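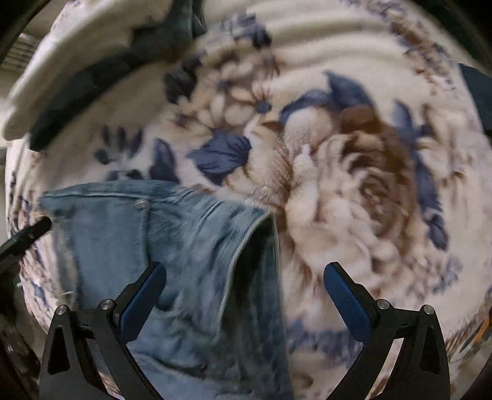 Faded blue denim on a flowery blanket. Can you find the little round metal rivet?

Why are jeans blue on the outside and pale on the inside?

Go and find a pair of jeans. Yours, your sister's, your grandad's, anybody's will do! Now turn up the bottom of one leg and look at the inside. It's much paler, isn't it? Nearly white, sometimes. It's the same piece of cloth, and you haven't even got to the other side of the washing basket yet, so what is going on?

To find out, we need to look very, very closely at the stuff jeans are made of. It's called denim, and it's brilliant.

Over and under

Most cloth that isn't knitted is woven. That means one set of threads runs up and down, and another set runs from side to side, going over and under the first lot. If you've ever made a paper mat by weaving strips of coloured paper, you've done exactly what a weaving machine does (only a good deal more slowly).

The up-and-down threads are called the warp. The side-to-side threads are called the weft. An easy way to remember: weft goes from weft to wight. Sorry. It does work, though.

In ordinary denim the warp threads are dyed blue and the weft threads are left white. And the threads don't simply go over one, under one, over one, under one. The white thread goes under two or three blue ones, then over just one, then under two or three again. So on the front of the cloth you mostly see blue, and on the back you mostly see white. Mystery solved!

On the next row, the pattern moves along by one thread. And on the row after that it moves along again. All those little steps make slanting lines across the cloth, and this kind of weave has its own name: twill. Have a look at your jeans with your nose nearly touching them, or borrow a magnifying glass. The slanting lines are there on nearly every pair.

The blue that doesn't go all the way in

The blue dye is called indigo. People used to get it from the leaves of plants, and some still do, but most of the indigo used for jeans today is made in factories.

Indigo behaves in a funny way. When the threads are dipped in the dye they come out a greenish yellow colour, and then, when the air gets to them, they turn blue while you watch! Tarcísio Meireles dyes yarn by hand at the Bonorico workshop, and he told us he still stops to look every single time. "I've been doing it for years," he said, "and I still call people over."

Lots of dyes soak right through a thread, like orange squash going into a sponge. Indigo mostly stays near the outside. If you could slice a blue denim thread in half, you'd often see a ring of blue with a white middle. Every time jeans are rubbed or washed, a tiny bit of the blue comes away and more of the white shows through.

So the parts that rub the most go pale first. Knees. Bottoms. The edges of pockets. The folded bits at the hem, where the cloth sticks up and bumps against everything. If somebody always keeps a phone or a yo-yo in the same pocket, you can sometimes see its shape on the outside like a pale ghost.

Some jeans are faded before they ever get to the shop. They might be tumbled in giant washing machines, rubbed with sandpaper, or marked with a laser, and then it's hard to tell which bits of fading came from the factory and which came from climbing trees.

What are the metal bits for?

Pull gently at the corner of a front pocket and feel how the cloth tugs there. Corners are where pockets like to rip, especially if you stuff them with conkers. A rivet is a little metal fastener that goes right through the layers and is squashed tight, so it holds them together just where the pulling is strongest.

The idea is old. In the 1870s, in America, a tailor started putting rivets into work trousers so that they would last longer for people doing hard jobs. They lasted so well that the idea stuck, and now we have rivets on our trousers even when the hardest thing we do all day is sit through assembly.

Tough seams are the other trick. Where two pieces of denim meet, the edges are often folded over each other and sewn down with two rows of stitching. Pinch the long seam on a leg between your finger and thumb and you'll feel how thick it is. 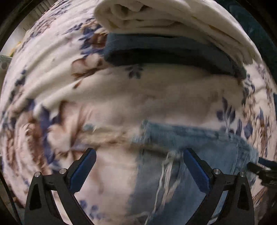 When denim does wear through, it goes in its own special way. The blue threads often break first, and the white ones are left behind, stretched across the gap like the strings of a tiny harp. At a cut edge you get a fringe. Pull one loose thread out of the fringe and look at its colour. Is it from the warp or the weft? (Ask before you pull threads out of anybody else's trousers.)

Try it: make your own twill

You will need blue paper, white paper, scissors and some sticky tape.

Cut the blue paper into long strips and tape them side by side at the top, so they hang down like a curtain. That's your warp. Cut the white paper into strips too. These are your weft.

Row one: take a white strip under two blue strips, over one, under two, over one, all the way across.

Row two: do the same, but start by going under just one blue strip, then over one, then carry on with under two, over one.

Row three: start by going over one, then under two, over one, under two.

Then go back to row one and keep going. Push each row up snugly against the last. After six rows or so you should see slanting lines of white steps. Now turn the whole thing over and see which colour has won on the back!

If your lines go wobbly, check where each row starts. Mine went wrong on row three and I had to take out half of it.

Words to remember

Warp: the threads that run up and down.
Weft: the threads that run from side to side.
Twill: a weave that makes slanting lines.
Indigo: the blue dye used for jeans.
Rivet: a metal fastener that holds layers together.
Hem: an edge that has been folded over and sewn.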